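Changing supervisors halfway through placement

Counseling Training > Placements and Supervision

rustlow_k
Posted 3rd July, 9:14 am
I'm in the second year of my diploma and have 104 client hours logged at a low-cost agency. The agency gives us group supervision every other week, and I pay for an individual supervisor on top of that. She works in a very different way from how I'm being taught. Every session turns into her telling me what she would have said to the client. I come away with a list of her lines and no idea what I think.

My course says I can change once per year with a form. Has anyone done this partway through? I have three long-term clients and don't want to upset the work with them.

marjoram
Posted 9:40 am
I changed at about the same stage. The clients never noticed. My notes were in order and I wrote a one-page summary of each case for the new supervisor, no names, just the contract, how many sessions and what I was stuck on. She read them before we met and we got going in the first hour.

Check whether your course needs a closing report from the old supervisor. Mine did and it took five weeks to arrive.

Tobin_Ferry
Posted 10:22 am
I'm going to disagree a little. Have you told her? You say she gives you lines. Some supervisors do that with trainees until they are asked to stop. If you leave without saying it you lose the chance to practice a hard conversation, and you'll be asking clients to have those with you all the time.

rustlow_k
Posted 10:51 am
I've hinted at it. I said I'd like more time to think out loud. She said yes and then did the same thing the next session.

Tobin_Ferry
Posted 11:05 am
A hint isn't the same as telling her. I'd give it one more session and say it plainly at the start.

quietroom2
Posted 11:37 am
I don't agree with Tobin here. Rustlow is paying for this. There is a difference in power, since the supervisor signs the hours and writes the report. It's easy to say "have the conversation" when your qualification doesn't depend on how it goes. I had that conversation in my first year and got a cold report out of it. It took my tutor to sort it out.

Talk to your tutor first, then decide.

Tobin_Ferry
Posted 12:10 pm
Fair point about the report. I'd still want it said at some stage, even if it's in the last session.

Nazma Liyanage
Posted 1:28 pm
I supervise trainees and have done for a good while. Two practical things.

Look at your supervision contract. There should be a notice period, usually one month or two sessions, and a line on what happens to any notes she holds. If you have no written contract, raise that with your course today.

Don't have a gap. If you are seeing clients you need cover every week you are working. Book the first session with the new person before you give notice to the old one. It's fine for them to overlap, but both should know about it.

On the disagreement above, I'd rather a trainee told me. I have also had trainees leave without telling me and I didn't hold it against them.

marjoram
Posted 1:45 pm
Seconding the overlap. I paid for both for a month and it was worth it. Also get your log signed up to date before you give notice. I had 22 hours unsigned and chasing them was the worst part of the whole thing. 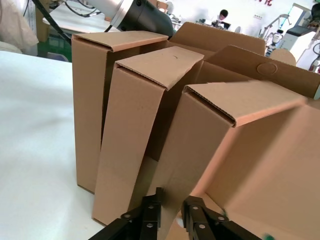 Photo: marjoram

quietroom2
Posted 2:19 pm
Good advice on the log. Our course only accepts original signatures, so scan every page as it's signed.

Does anyone know if the agency has to approve the new supervisor? Ours does, and it only meets about it once a term.

rustlow_k
Posted 3:02 pm
I just looked and the agency wants proof of insurance and a copy of the new person's qualification, but there's no meeting. My contract says one month's notice. I had forgotten I signed it.

I've emailed my tutor. I think I'll say it plainly to my supervisor next week, as Tobin suggests, but I'll get the log signed at the start of the session.

Tobin_Ferry
Posted 3:20 pm
Sounds sensible. Write down the one sentence you want to say and take it in with you.

quietroom2
Posted 3:48 pm
I'd still wait for the tutor's reply before you say anything. Your choice, though.

Nazma Liyanage
Posted 5:06 pm
When you interview new supervisors, ask how they would use an hour if you brought one client and felt stuck. The answer will tell you more than their list of approaches. Most will give you a free half hour by phone for this. Ask about fees for trainees too, as many don't advertise a lower rate.

rustlow_k
Posted 6:31 pm
Thanks, I've written that question down. I'll post again when I've heard from my tutor.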